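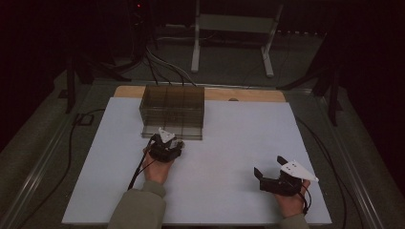

Milagros Esteban thought we should have started with something that doesn't slide, and she put it in writing on our first draft: a light box on a smooth board will creep away from whoever pulls at it, so you end up recording two skills at once and calling them one. She was right, and we've kept her comment at the top of this section as it shaped nearly everything we did next.

12 min read

3. Collecting the demonstrations

3.1 The task and how we split it

Our student project at Clirkham had one job for the term, and it sounded very small when we wrote it on the whiteboard: open a drawer in a little see-through organiser, then close it again. We'd picked the organiser out of the club cupboard because it has a proper pull on the front and because a tinted, see-through box is a nasty thing for a camera (you get the edges, the inner dividers and whatever is behind it, all at once). If our policy could cope with that, we reckoned, it could cope with the plain white boxes the Distcombe team had used the year before.

We worked with two hand-held grippers, one in each hand. My own feeling at the start was that one would do. Milagros's point about sliding changed my mind. In the protocol we agreed in May, the left gripper steadies the housing and the right one goes for the pull, and the person holding them is asked to keep both in view between attempts. Left-handed members could swap the roles, provided they said so in the log! Two of them forgot, and I spent a long evening sorting their episodes out by hand.

The target was 2000 episodes. We finished with 1497 that we were happy to train on. Most of what we threw away went for dull reasons: tracking dropped out when somebody turned a wrist too far, or a cable got tugged, or the start pose didn't match the one in the log. I'd hoped to rescue more of these with the Aguirre filter (our own script, named after the street the club meets on), but it was too forgiving and let through episodes that were plainly no use once you watched them.

Each person recorded in blocks of 21 and then had to stop for a break. That number came from a pilot in which people got faster and sloppier the longer they went on, me included. Moving the organiser between blocks was left to whoever was next in the queue, and we gave them no marks to aim for. I know that makes the placements less even than a grid would, but the grid we tried in the pilot made everyone reach in exactly the same way, and the model we trained on it, Votstead, was hopeless as soon as the box was turned a little.

We also kept the wrist view for every episode, and it's the view I trust most when I'm labelling. Figure 1 gives one moment from it, with the drawer partly out and the open fingers in the foreground. We label the drawer state from this view as closed, partly open or open, and a second member checks the label without seeing the first one. Where the two disagreed, we watched the clip together and argued about it until we had an answer.

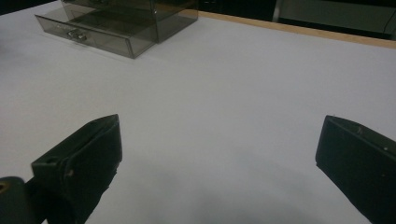
Figure 1. View from a gripper camera, drawer partly open.

3.2 Training and test split

We held out the recordings of 12 people altogether, so no one's hands turn up on both sides of the split. It cost us a fair bit of training data and I grumbled about it at the time, but an earlier random split had given us scores that were much too flattering.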